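Small thread about laser hair removal, from a careful customer.

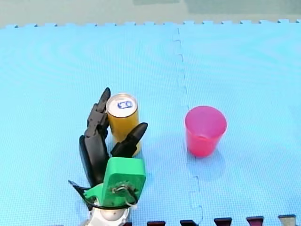 I asked two clinics in Cakotstead for a price before I booked. One wanted 25 for the patch test, the other did it free. On my arm the treated spot is smaller than the top of a drink can, like the yellow one on the blue mat, so please do not skip it - it takes very little time.

2/ Brenda Lucero at Skavley asked me about my medicines first. The other clinic did not ask.

3/ No sun on the area before the visit. I had to move mine to March.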